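This site uses cookies. Accept | Manage settings

4.2 Casting talk among long-running viewers

We were delighted by how much people had to say! Of the 468 viewers who answered our survey on the detective serial Domberg, nearly 3000 comments came back, and the liveliest dealt with who should play the lead after season eight. Fans of the radio version wanted an older actor, and they argued for it wonderfully well.

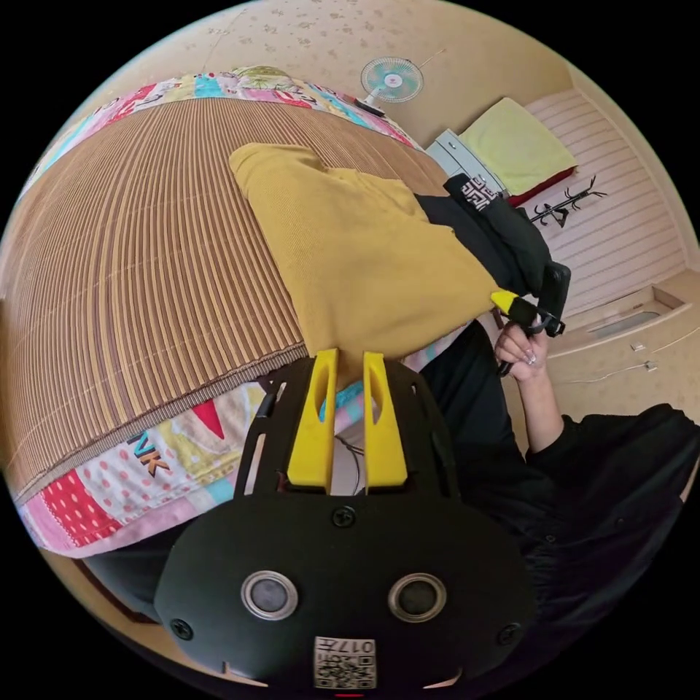

Figure 2. Gripper fingers pressed into a mustard-yellow garment on a bed.

Seol's earlier work on Gallagher found that such talk fades once a name is announced. Ours kept growing through May, which is a thrilling result for anyone who studies fandom (see Section 5).

Related articles
Oyelaran: Recasting and loyalty in Jadness
Seol: Rumor threads before a finale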